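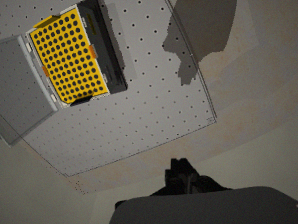 Setup is where this cell eats its time, and I don't buy the vendor line that you teach it once. Priya re-teaches the racks every April. Look at the yellow one with its lid open: each lid needs its own clearance move.

Next, the base. Check the bolts before you blame the software.
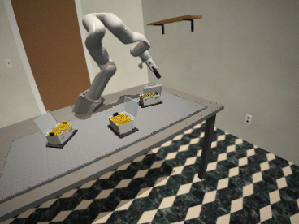 Then home the arm and jog it slowly - 30 percent, no faster. Greenberg's manual says 2 minutes. I've never seen it.

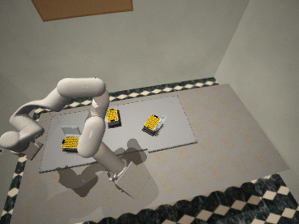 Fingertips

Wipe, inspect, swap the worn ones. Tavura claims nearly 282 hours a pair. Ask them for the data.
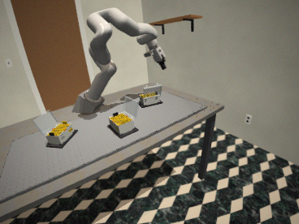 Arm over the table, three racks open.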